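Prukard tabletop pushing kit, for home and shared workshop 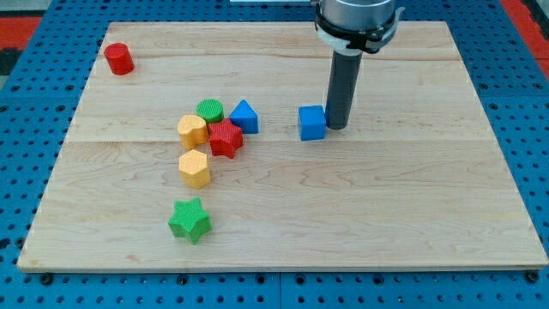
Prukard is a small kit for people who already have a desktop arm and want it to do something useful on a Saturday-sized budget of time. I designed it in our shared workshop at Drorkusine, where the bench is a blue perforated table and everybody's project must come off again in the evening. The kit uses no fingers at all: one straight rod goes on the end of the arm, and the arm moves pieces by pushing them. A cube is a good piece for the first try, so put it close to the rod, like the blue one, and leave bare wood on the side where you want it to travel. Stars and hearts are harder, as they turn when you push them off centre.

What you receive
Pushing rod, dark grey, matte finish
Collar to join the rod to the arm
Set of plastic shape blocks in mixed colours
Fixing bolts for the board
Printed guide, 9 pages

The maple board is sold separately. Many customers prefer to make their own, and the drawing is included in the guide.

Fitting
Switch off the arm before you begin. Slide the collar on from below and tighten the 4 screws a little at a time, going across and not around. Then bring the rod down slowly until it is 3 mm above the board. If it touches the wood anywhere when you travel from corner to corner, the board is not level and you should put a shim under it.

Please do not use thread glue on the collar. I did this with my first one and I had to cut it off with a saw.

Rod length: 203 mm
Fits: Koller and Vakow desktop arms with the round wrist
Does not fit: the older Vakow with square wrist (an adapter is planned)

Software
There is no special program. Any controller which can move the tip in a straight line at constant height will work. Start at low speed. When the speed is too high the block runs away from the rod and stops where it likes, and your next push will miss it.

Spare parts
Blocks get lost in shared places, this I know well. You can order single shapes, please write the colour and the shape in the order note. The rod and the collar are also available alone.

Shipping
Orders are packed by me, Darius Mocanu, and go out twice a week. For pick-up at the workshop, send a message first so I can leave the box at the front shelf.

Page updated 2023-12-21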